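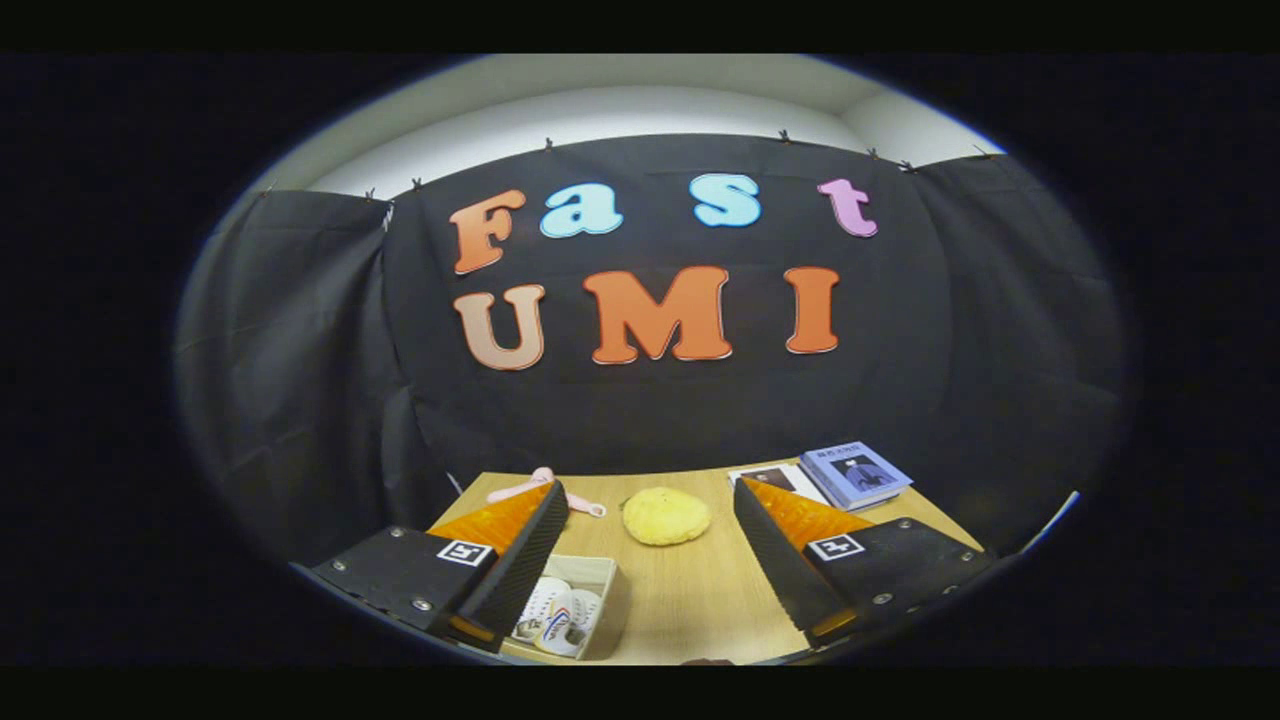
Schwarzes Tuch mit den Buchstaben «Fast UMI», Holztisch.

Skillslab Pflege, Eintrag 9. Juni

Anwesend: Heidrun Moser, Konrad Hofstetter, ich (V. Hollenstein). Andri am Nachmittag dazu.

Venenpunktion, Übungsarme Skurwood
Beide Arme am Morgen gespült. Arm 2 tropft wieder in der Ellenbeuge, gleiche Stelle wie beim letzten Kurs. Konrad hat die Haut abgezogen, der Schlauch darunter ist auf der Unterseite perforiert. Das kommt vom steilen Winkel, die Leute stechen durch. Schlauch um 3 cm versetzt, damit die alte Stelle unter dem Handgelenkteil liegt. Hält vorläufig, mit 400 ml Kunstblut gefüllt und eine halbe Stunde hängen lassen, Tuch darunter trocken. Neuer Schlauch trotzdem bestellen, bei Rainer, Lieferzeit unklar.

Kunstblut: das Pulver vom neuen Beutel klumpt, wenn man es ins kalte Wasser gibt. Lauwarm ansetzen, 10 Minuten stehen lassen, dann durchs Sieb. Heidrun möchte es dünner als auf der Packung angegeben, sonst verstopfen die Kanülen 22G. Halbe Pulvermenge auf 2000 ml probiert, Farbe noch in Ordnung, fliesst gut zurück in die Kammer. So lassen wir es. Auf dem Kanister vermerkt.

Infusionspumpe Trellska
Pumpe A: Akku lädt nicht mehr voll. Nach der Nacht am Netz 17 Minuten Betrieb, dann Alarm. Für den Unterricht geht es am Kabel, für den Transport im Bett nicht. An Pumpe B kein Befund, Okklusionsalarm kommt bei abgeklemmter Leitung, Luftalarm auch. Konrad meint, der Akku von A sei nie getauscht worden. Im Geräteheft steht dazu nichts, letzter Eintrag November, nur «gereinigt». Bitte Datum und Kürzel wirklich eintragen, auch bei Kleinigkeiten.

Rechenaufgaben zur Laufrate
Blatt B nochmals durchgerechnet. Aufgabe mit dem Perfusor ist falsch gestellt: in der Angabe steht mg/h, in der Lösung wird mit µg/kg/min gerechnet, und ein Körpergewicht fehlt. Zwei Studierende haben das letzte Woche gemerkt, die anderen haben irgendetwas hingeschrieben. Habe sie gestrichen und durch eine Schwerkraftaufgabe ersetzt:
1000 ml in 8 Stunden, 20 Tropfen pro ml. Ergibt 125 ml/h, 41,7, also 42 Tropfen pro Minute.
Heidrun hat gegengerechnet. Das alte Blatt liegt noch im Ordner von Hannelore Zwahlen, muss dort raus.

Dokumentation in Vivside
Der Übungszugang läuft wieder. Die Testpatientin vom letzten Kurs war noch drin, mit allen Einträgen, auch mit einer Verordnung, die wir nie gemacht haben. Alles zurückgesetzt. Man muss den Fall zuerst abschliessen und dann zurücksetzen, umgekehrt bleiben die Vitalwerte stehen. Hat mich fast eine Stunde gekostet. Die Schmerzskala wird beim Ausdruck nicht mitgedruckt, das war schon vorher so. Für die Übergabe müssen die Studierenden den Wert von Hand auf das Blatt übertragen.

Probelauf Übergabe, 14 Uhr
Andri Moser hat den Patienten gespielt, postoperativ, erster Tag, Schmerzen beim Aufsetzen. Konrad hat übergeben, ich übernommen, Heidrun mit der Uhr. Geplant waren fünf Minuten, gebraucht haben wir acht. Zu viel Zeit ging für die Vorgeschichte drauf. Dafür fehlte, wann das letzte Schmerzmittel gegeben wurde, ich musste nachfragen. Andri fand, man habe fast nur über ihn geredet und kaum mit ihm. Stimmt, ich stand mit dem Rücken zum Bett. Im Beobachtungsbogen deshalb eine Zeile ergänzt: «Person wird in die Übergabe einbezogen, ja / teilweise / nein».
Zweiter Durchgang sechs Minuten. Reicht.

Händedesinfektion: UV-Lampe geht, Fluoreszenzlösung fast leer. Daumen und Fingerkuppen bei Konrad und mir dunkel geblieben, wie bei allen.

Offen
– Schlauch für Arm 2 bestellen (Konrad)
– Akku Pumpe A, Offerte einholen (Konrad)
– Blatt B im Ordner H. Zwahlen austauschen (ich)
– Kanülen 22G nachzählen, Abwurfbehälter bei Platz 3 ist voll
– Heidrun fragt wegen des Raums nach, falls der Kurs doch in zwei Gruppen läuft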